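Small Rooms, Big Voices: my music project report
by Ese Eze

I picked support acts for my project because I've been to loads of gigs where the first singer on was the one I went home humming, and I wanted to know how people end up in that slot. My tutor thought it was a bit broad, so I narrowed it to one venue, the Cirkow, and one spring season.

The main thing I did was a questionnaire. I handed out 108 of them in the queue over four nights and got 52 back, which my tutor said was good going (bribing people with mints probably helped!). I asked who they'd come to see, whether they'd heard of the opener and whether they'd bought or streamed anything by them afterwards. Only nine had heard of the opener before, but 35 said they'd look them up at home. Saying it in a queue and doing it are two different things, I know.

My favourite night was Sat 12 April, when Vasilakis opened for Urnetti. Vasilakis is a folk singer who plays autoharp and a really battered guitar, and she did six songs with hardly any talking between them. The room holds around 200 and most of it was still at the bar for the first two. By the fourth you could hear the strings buzzing, it was that quiet. Urnetti were great too, much louder, with a drummer who sang all the high parts.

I talked to Vasilakis by the merch table afterwards. She got the slot through Werkon, the little label that put out her first EP, and they'd pressed 107 copies of it on cassette (the odd number was down to a mix-up with the order).

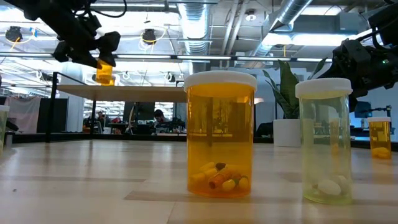
She told me the fee just about covered her train and a sandwich, but that two other venues had emailed her since the tour started, so she thought it was worth it.

If I did this again I'd send a second questionnaire a month later, to see who really did go and listen. I'd also start earlier in the season, as I missed the whole of the first week sorting out permission slips. My notes from the chat and the blank questionnaire are at the back of the folder.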